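Jobs & Volunteering > Paid Positions
2 min read

Part-time activity leader, Girard Street Recreation Center, Bodurville

The Bodurville recreation department is hiring a part-time activity leader for its after-school program at the Girard Street center. The job starts in June with the summer session and continues through the school year.

The program serves children in grades one through five. Most of them walk over from Skanham Elementary when school lets out and stay until a parent picks them up. In summer they come for the morning instead. Two leaders are on the floor at all times, and you would be one of them.

What you will do

Set up the main room before the children arrive and put it back in order at the end. Run table games, relay games and simple crafts. Take groups outside when the weather allows. Hand out snacks and keep the allergy list current. Sign children in and out, and check ID for any adult you don't know. Write a short note in the log if a child is hurt or upset, and tell the parent at pickup.

You will also plan one activity a week on your own. We have a supply closet and a small budget, and the other leader will show you what has worked before. Plans are due on Friday for the week after.

What we need from you

You must be 18 or older and have a high school diploma or GED. You need two references who are not relatives, at least one from a job or volunteer post where you worked with children. A background check is required and the city pays for it. First aid and CPR cards are required too – if you don't have them, we will sign you up for the next class.

You should be able to lift folding tables and be on your feet for most of a shift. Spanish is helpful but not required.
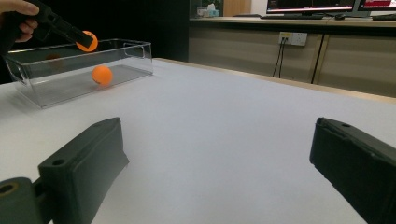

Hours and pay

Shifts are 4 hours, Monday through Friday. There is no weekend work except for the fall open house. Pay is set by the city's part-time scale and depends on experience. Leaders who finish the full school year get a $500 bonus in their last check. The position does not come with health insurance, but it does earn sick leave.

How to apply

Fill out the city application, which is on paper at the front desk or online through Evow, the hiring site the city uses. Attach your references. A resume is fine to include – it does not replace the application.

We will call people for interviews as applications come in, and the posting stays up until the job is filled. Interviews are held at the center, and you will be asked to explain the rules of a game as if you were talking to a group of second graders.

Posted Thursday, January 12, 2023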